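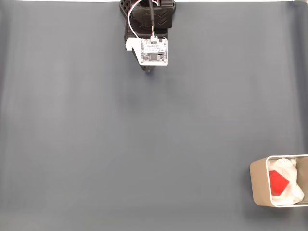 How to remove old tape glue from a painted table?

Print | E-mail | 3 shares

I have a table with gray paint, bought second hand in Daltville. Before me there was tape on it, and now the glue stays in long lines. I tried warm water for 10 minutes but it only became more sticky. Which product is safe for the paint?

2 answers

Cooking oil. Leave it 40 minutes and wipe with a soft cloth. After, wash with dish soap, two times if needed.

I used the Texier cleaner on my shelf and the glue went away, but a little of the paint also - so please try first under the table. A hair dryer on low heat is slower but I did not lose any paint with it. Do not scratch with a knife.

Was this helpful? 2 comments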